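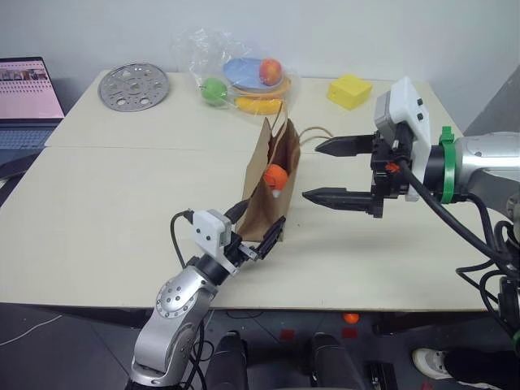
Trukia's two-armed packing robot goes on hire in October

By Nusrat Hettiarachchi
30 September 2024
3 min read

Anyone who has ever wanted a pair of robot arms to deal with the shopping, and has 400 pounds a week to spare, will soon be in luck. Trukia opens the order book in October for Taster, a hire package that puts a two-armed robot in your building for as long as you can bear to part with the money.

The name refers to the length of the commitment. Customers sign up for a minimum of two weeks, after which they can hand the arms back, carry on by the week, or pay 1,110 pounds a month on a year's contract. Delivery and setting up cost a further 286 pounds, and the price list gives that figure in much smaller type than the others.

Trukia is aiming the offer at small shops, food box firms and college workshops, the sort of places that have jobs for a robot but would rather not buy one to find out which. The jobs it has in mind are humble. Bags feature heavily in the brochure, along with fruit, plates and blocks, and the company is keen on tasks where one arm steadies a thing while the other gets on with it. A paper carrier with a twisted handle is a good test of this. It creases, it leans, it tears, and it has no interest in being held by anything with two fingers.

Each arm ends in a black two-finger gripper with a white sensor unit mounted by it, and the two grippers are not a matching pair. One is short and compact, the other has long pointed fingers that look as if they were meant for getting olives out of a jar. Trukia says customers will be able to swap them for others from its range, at a charge it has yet to settle.

For the money you get the arms, the stand, a laptop with the software already on it and a day and a half with a trainer. You do not get a table. The guidance notes are firm on this point and ask for a flat, pale surface at ordinary desk height, with clear floor in front of it. They then spend most of a page on where the cables should go, a subject on which the arms themselves seem to hold looser views.

Teaching the robot a new job means guiding it through the movements again and again until the software has enough to work from. Trukia's own notes suggest 700 runs for something simple, such as moving a piece of fruit from a bag to a plate. A patient member of staff could get through that inside the first fortnight, leaving a little time at the end to watch the robot do it before the van comes. A cheaper option is to start from one of the ready-made jobs on the laptop, of which there are nine at present, four of them to do with fruit.

Taster is not alone. Bamatow has hired out single arms since last year, and Munasinghe lets customers bring their own awkward objects to its workshop and try them on its machines by the day, which is kinder to the budget and to the office carpet. Neither firm offers two arms on the customer's own premises, and Trukia mentions this on every page of the brochure, including the one about cables.

Damage to the arms is covered. Damage to the groceries is not, and the terms define groceries to include "toy, model or imitation produce", so somebody has evidently tried it on.

The first deliveries are due before the end of the month. Orders are by phone or through the Trukia website, and there is a waiting list for anyone north of Leeds.

Related

Bamatow cuts weekly price of its single-arm hire
Munasinghe adds evening slots at try-it-yourself workshop
Five grippers compared on one bag of onions
What to ask before you sign a robot hire contract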